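The Table at Levum

My aunt left me the table and the room it stood in, 23 steps above the old Lendance bakery. The lawyer wanted a signature by October. I went up with a key and a bag of rags. 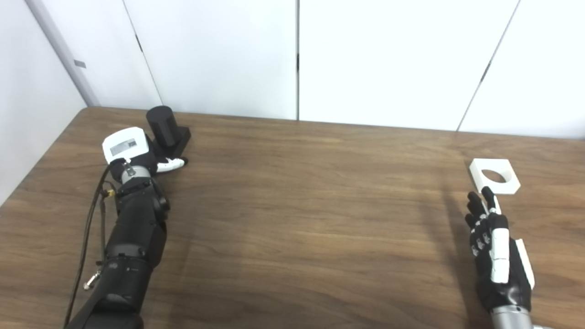 The table had been her desk, her bench and, in bad winters, her bed. I wiped it from one end to the other, going with the grain, which ran sideways the way she had always said good wood should. Then I looked at the white wall behind it and tried to remember where she had hung the clock.

The buyer came at four. He offered 2,000 for everything and knocked on the wood twice.

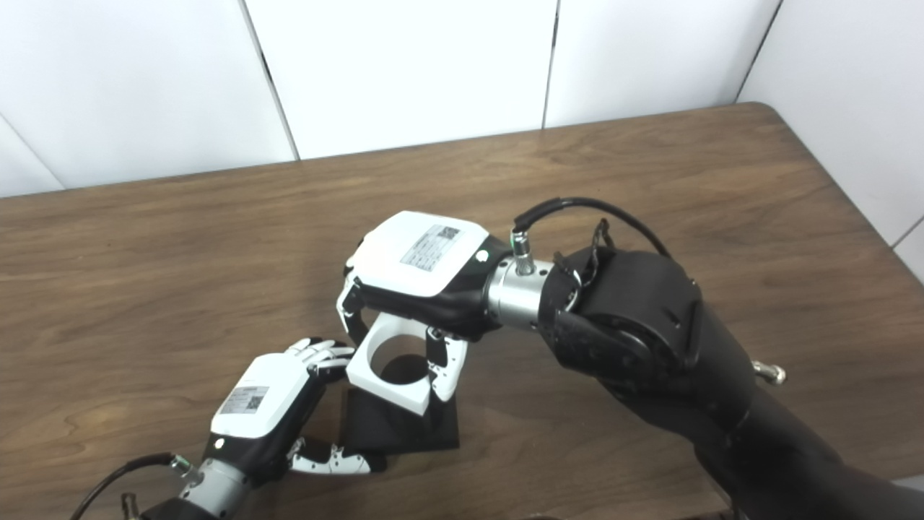
Would I sell the table on its own? I told him it went with the room, and he could have both or neither.

He took the stairs slowly - I heard him stop once - and I went back to wiping.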